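Skakness Community Help
Search posts, people, places
Log in

How do I stop getting carsick as a grown adult?

Zyanya Ochoa
Monday, September 28, 2020

I was never ill in cars as a child, and then in February I started a new job over in Medrano and began sharing lifts. Now I'm green by the time we've done 7 miles! It's fine when I drive myself. In the passenger seat I last up to 11 minutes, then it's cold sweats and that horrible watery mouth. I've tried mints and I've tried sitting very still with my eyes shut — no luck with either.

Next month we're off to my sister's in Prevside, a good 100 miles of country roads, and my husband wants to do the driving (he's a nervous passenger, so swapping is a last resort). Any tips please?

14 comments · 3 shares

Aurelio Jaramillo

Oh, I feel for you, I was the same for years. Sit in the front, seat a bit higher than you'd normally have it, and keep your eyes on the furthest bit of road you can find. No phone at all, not even to change the music.

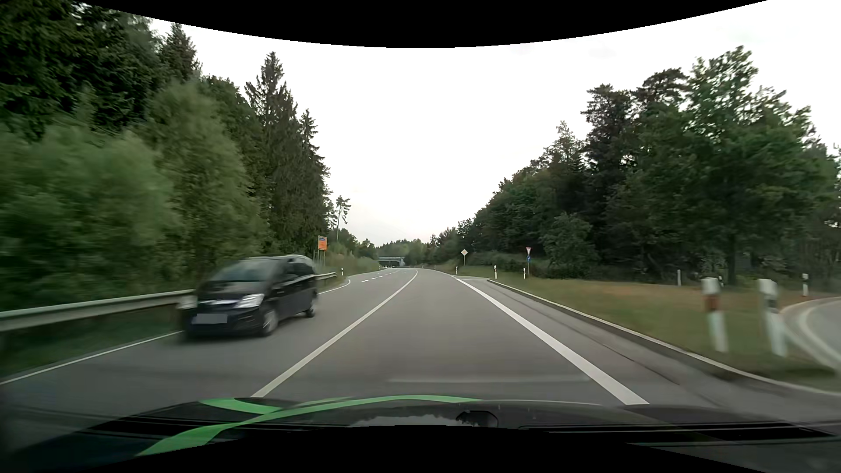
Have something plain to eat an hour or so before you go. I used to travel on an empty stomach thinking it was safer and it was much worse. Toast does me nicely. Window down a crack, heater off, and get him to brake gently and slow down early for the bends — that made more difference than anything I ever sucked or chewed. If you're still rough, have a word with the chemist about tablets. Some need taking well before you leave and some will knock you out for the afternoon, so ask which is which.

22 found this helpful

Sosach2000

ginger biscuits. and take a bag

5 found this helpful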